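The first thing Dezső Kocsis did when I got to his kitchen was hand me a stack of paper and ask me to find the mistake. I looked for a good ten minutes (the coffee was still brewing) and gave up.

"Don't feel bad," he said. "It took me from March to July."

The paper was the town of Hapeta's water billing records, or at least the part of them Kocsis could get his hands on. He's a retired bookkeeper, he's lived on the east side for most of his adult life, and he is the reason 516 households got a letter last month telling them they'd been charged the wrong sewer rate. I'd been wanting to talk to him ever since my own letter showed up!

So how does a person end up reading other people's water bills? By reading his own, he told me. His went up and his neighbor's didn't, and they have the same size meter and the same size yard.

"I called the utility office and a very nice young woman told me it was probably a leak," he said. "I said, a leak on the sewer side? She put me on hold. I ate a sandwich."

He filed his first records request that week. It came back with two pages, one of them blank. The second request got him a rate table. The third was the one that mattered, because he asked for the contract with Vultetard, the company the town pays to run its billing software, and stapled to the back was a list of billing zones. Kocsis's street was in the wrong one. So were 12 others.

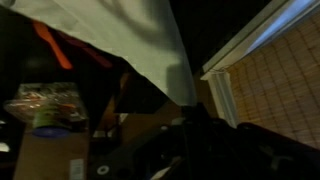 I asked if he thought anyone had done it on purpose, which is what half the people on my block believe, and he shook his head before I'd finished the question.

"No, no. Somebody drew a line on a map at Unumau Road and somebody else typed it in from the other side of the road. I've done worse before lunch. What I mind is that I told them in April and they kept sending the bills."

That's the part that gets him going. He went to the council meeting in April and used his three minutes, and he went again in May and used them again. Both times he was thanked for his comments. The minutes from April say only that "a resident spoke regarding water" - he has that page on his refrigerator.

In the end it was the budget hearing that did it. Kocsis had worked out that the extra charges came to $202 per household over the life of the error, and he read that number out loud, and then he read out the names of the streets, one at a time. There were people from those streets in the room. "It got noisy," he said, and for the first time all morning he looked pretty pleased with himself.

The town now says credits will go on the next two bills. Kocsis wants checks. A credit is fine if you're staying put, he pointed out, but plenty of renters on the east side have moved since the error started, and a credit on an account they closed does them no good at all. He's written to the council about that too, and he's waiting to hear back.

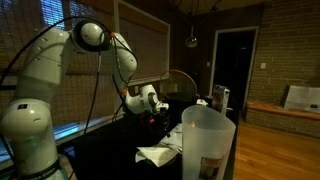 A white arm with orange bands over a dark tabletop.

I wondered whether all this had made him want to run for something. He laughed so hard he had to put his cup down. Fosar Street neighbors have asked him twice, apparently, and there's an open seat coming up on the east side.

"They'd make me sit through the zoning items," he said. "I'm not a well man."

He does have another project, though. The town spends $2,000 a year on a storm drain survey and he would like to see one of the surveys. Just one, any year. He put in the request right before I came over, and he showed me the form, filled out in very small, very square handwriting.

I asked him what he expects to find.

"Two pages," he said. "One of them blank."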